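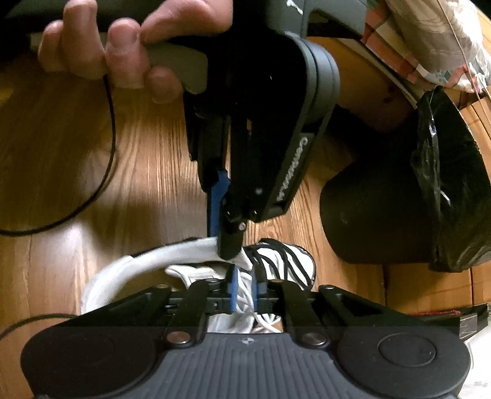

Start with whatever is on the floor, Nomvula Mabaso told us the first time we asked for advice, and leave the closet shut until you can walk to it.

We still work in that order. Arkberg is a home tidying and clothing care service in Skonville. We pick up, sort, fold, pair and put away, and we help customers decide what to keep. We work in bedrooms, hallways, laundry areas and any other room where clothes and shoes tend to collect.

What we do

Most visits begin with fabric. T-shirts, socks, pillowcases and cords end up in the same heap, and the heap has to be opened before anything can be folded. We lift pieces off the top one at a time and lay them out by type. White items go together and patterned items go next to them. Cords are untangled, coiled and set to one side for the customer to look through. We do not unplug anything without asking.

Single socks are kept until the end of the visit. If the match has not come up by then, the sock goes in a cloth bag with the customer's name on it and the bag stays in the home.

We fold to fit the drawer that is there. If your drawers are shallow, we fold flat. If they are deep, we roll. We don't sell bins or drawer dividers, and you don't need to buy any before we come.

Shoes and laces

Shoes are handled after clothing. We pair them, check the laces and put them where you want them – a rack, a closet floor, a row by the door. Laces get more of our time than people expect. A white sneaker with a black print and loose black laces, and a long white shoelace out on the floorboards, is an ordinary thing to find. We ask which laces you want in the shoe. The other set is wound up and kept with the pair. A lace with a frayed tip can often be saved by trimming and taping the end, and we carry tape for that. Trash goes into a lined can kept close to where we are working. Nothing of yours goes into it until you have said yes.
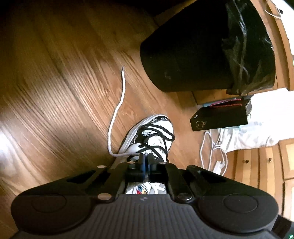

How a visit works

You book a visit of 3 hours. One person comes for a single room and two for anything larger. We take off our shoes at the door unless you would like us to keep them on. We ask where things usually go, and then we start. You can work alongside us or be somewhere else in the house, but please be reachable by phone for keep-or-toss questions.

We work on the floor a good deal, so it helps if it has been swept. If it hasn't, we will sweep a spot first. Wood floors are fine for laying out clean laundry. On carpet we put down a sheet.

What we don't do: ironing, dry cleaning, moving heavy furniture, or going through papers.

Who we are

Arkberg has 8 people on staff. All of them do home visits, including the two who answer the phone. We have completed 2217 visits so far. Our storage and folding room on Caruso is 600 square feet, and customers can leave off-season clothing there from July through the end of winter. Shelf space is labeled by household.

We use Bimico for booking and reminders. If you would rather call, call. Changes made the day before a visit are free.

Clothing you no longer want

We will bag it and leave it by your door, or take it with us for donation. Shoes are tied together by the laces so pairs stay together. Worn-out white cotton is cut up for cleaning cloths if you agree to it.

Page last updated 2025-03-17.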